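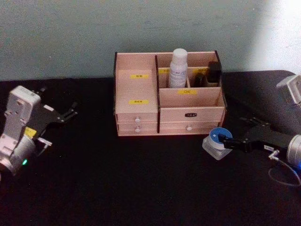 4. Setting Up a Vocal Recording Session

This section covers the first vocal session for a new song in Tadex. It assumes that the Salian audio interface is installed as described in Section 3 and that a backing track or guide piano is available as a WAV file. Allow 54 minutes for a first setup. Later sessions based on the same template take much less.

4.1 Creating the session

1. Start Tadex and choose File > New > Vocal Session.

2. Enter the song title and the name of the singer. Both are written into every take and cannot be changed in bulk later.

3. Enter the songwriting credits. For co-written songs, list each writer on a separate line, for example:
Sanaa Zerouali (words)
Khadija Shehata (words, music)

4. Set the sample rate to match the backing track. If the rates differ, Tadex converts the backing track on import and keeps the original in the Source folder.

5. Click Create.

Note: Credits entered in step 3 are for reference only. They do not register the song with any collecting society.

4.2 Importing the backing track

1. Drag the WAV file onto the lane marked Guide.

2. Enter the tempo if it is known. If it is not, select Tap and click along with the track for at least 2 full bars.

3. Move the first downbeat to bar 3. This leaves room for a count-in and for the breath before the first line.

4. Lock the Guide lane.

Caution: Do not unlock the Guide lane once takes have been recorded. Moving it shifts the backing track against all existing vocals, and the Undo list is cleared when the session is closed.

4.3 Connecting the microphone

1. Turn the Salian input gain fully down.

2. Connect the microphone to Input 1 with a balanced cable.

3. If the microphone is a condenser type, press 48V and wait until the indicator stops flashing.

4. Place the pop filter between the singer and the microphone, a hand's width from each.

Caution: Do not apply 48V to a ribbon microphone. Turn 48V off and wait one minute before unplugging any cable.

4.4 Setting the level

1. Ask the singer to perform the loudest part of the song, usually the last chorus. Speaking into the microphone does not give a usable level.

2. Raise the gain until the peaks reach -10 on the input meter.

3. If the red Clip light comes on, lower the gain and repeat from step 1.

4. Click Store Level. The value is saved with the session and shown at the top of each new take.

Singers who move between a near whisper and full voice may need two stored levels, one for verses and one for choruses. Record each part on its own lane in that case.

4.5 Headphone mix

1. Open the Cue page.

2. Set Guide to the middle of its range and raise Voice until the singer can hear both clearly.

3. Add reverb with the Cue Reverb control if requested. It is heard in the headphones and is not recorded.

4. If the singer hears a delay, set Buffer to the lowest value that plays without clicks, or turn on Direct Monitor.

Note: With Direct Monitor on, set Voice on the Cue page to zero. Leaving it up produces a doubled sound.

4.6 Recording takes

1. Arm the Voice lane and press Record. The count-in plays for one bar.

2. Press Stop at the end of the song. Tadex names the take and opens an empty lane for the next one.

3. Mark good lines during playback with the K key. Marked lines are collected in the Comp view.

A session can hold up to 300 takes. Message 553 (Take List Full) means that this limit has been reached; archive unused takes with File > Archive and continue.

For combining marked lines into a finished vocal, see Section 5.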